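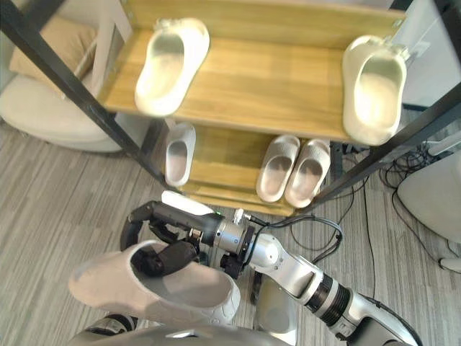 I have wanted somebody else to deal with the shoes by my front door for most of my adult life, so when Areeba Kakakhel offered to talk me through Jamo, the two-armed home robot her team at Fuvholm has been setting up for customers since March, I said yes before she finished the sentence. She runs the home setup side of the business. That means she's the one who decides which chores a Jamo is allowed to try in your house and which ones it has to leave alone for now.

Shoes are on the allowed list. They went on it late, and she's a little bit proud of that.

"Everybody thinks shoes are the easy one," she told me. "Then you watch a hand try to find the opening in a slide, and you think, okay, that's a weird object. It's soft, it's hollow, it's got a strap that gives when you squeeze it. There are two of them and they're almost the same but mirrored. I love them as a test. I'd take slides over coffee mugs any day."

We talked for most of a Saturday morning, with a break for tea (mine went cold, I kept asking things). I'm still thinking about it, and I still don't own one, so take this as the notes of an interested shopper with a messy hallway.

What you get for the money

The service is called Jamo Home. You pay a setup fee of $1,179, which covers the visit, the mapping of your rooms and the teaching of your first chores, and then $123 a month for the robot itself. I asked if anyone balks at the setup fee.

"All the time! And I get it," Areeba said. "But the setup is the product, as far as I'm concerned. If we just dropped a robot at your door, you'd have a very large coat stand."

A first package comes with nine chores. You pick them from a list, and you can swap them later, though a swap means another teaching session. Shoes on a rack is one. Folding hand towels is another, and so is clearing a coffee table, which she says people choose and then drop, as they can't agree at home on what counts as clear.

I wanted to know what happens when you buy a new pair of shoes. Does the whole thing have to be taught again?

"No, no. You show it the pair, you say where they live. It's the kind of shoe that matters. If it knows slides, it'll cope with your new slides. If you come home with knee-high boots, that's a conversation."

And sizes? My household has small feet and enormous feet and not much in between.

"Mixed sizes are good for it," she said. "Put the big chunky ones up top, the smaller ones below, and it has a nice clear rule to follow. People do that by themselves half the time anyway."
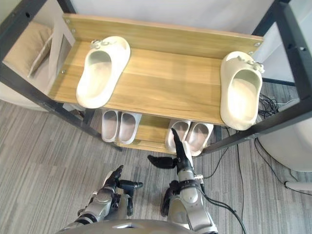

The lower shelf problem

This was the part I enjoyed most, maybe as I've got a bad back and strong feelings about lower shelves.

A top shelf is friendly. The arm comes in from above, there's room on either side, and a slipper can go down more or less straight. The lower one has a board hanging over it, so the hand has to come in from the front and keep low, and it has to do this while holding something that sticks out past its own fingers. Areeba acted it out for me with a teaspoon and the edge of the table, which I wish I could reproduce.

"With the upper shelf you're placing," she said. "With the lower shelf you're posting a letter. A fat letter. And you've got uprights at the sides, so you can't just swing in from wherever you like."

Her advice if you're buying a rack with a robot in mind: get one that's open at the front, with plenty of height between the tiers, and fix it to the wall if it's at all wobbly. She's used a few. The one she kept mentioning was a Peltonen, mostly for the gap between its shelves, and she was less keen on the Berkero because its boards slope backward and light slippers slide off to the rear. (I have a Berkero. Of course I do.)

I asked whether the robot nudges things straight once they're down. I'm a nudger.

"It can. We have a setting for how fussy it is, one to nine. Most people start at nine because they're excited, and then they realize they're waiting for a robot to turn a slipper by the width of a pencil. I tell them to try four."

What about the things already on the floor, I said. My hallway has a rug that creeps and a charger that's always lying about. She made a face.

"Cables are my least favorite thing in any home. Carpet's fine, stripes are fine, we've stopped worrying about patterned floors. But I'd ask you to think about where your wires go before we come. We can work near them. I just like it better when they're pushed to one side."

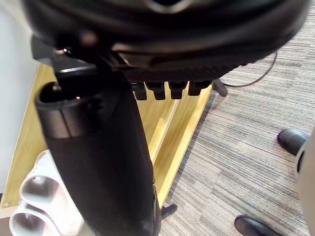 She feels the same about people hovering, although she's gentler about that. Customers want to stand right beside the rack for the first few tries, and she lets them, a step or so back, with a hand on the stop button if it makes them comfortable. After a week, she says, they're in the kitchen.

I asked her what it's bad at, since the brochure wasn't going to tell me. Laces, she said right away. It'll set a lace-up on a shelf but it won't tuck the laces in, and they hang down over whatever is below. Flip-flops are hit and miss, being so thin. Anything muddy she'd want you to knock clean first, for the sake of the fingers, which can be wiped but have a lot of little joints to wipe.

Noise? "Less than a dishwasher. More than a cat."

And does she have one at home? She does, and it does her towels. The shoes she still does herself, on the way in, with her foot. I've asked for a trial slot anyway, and I'm measuring the gap on my rack tonight.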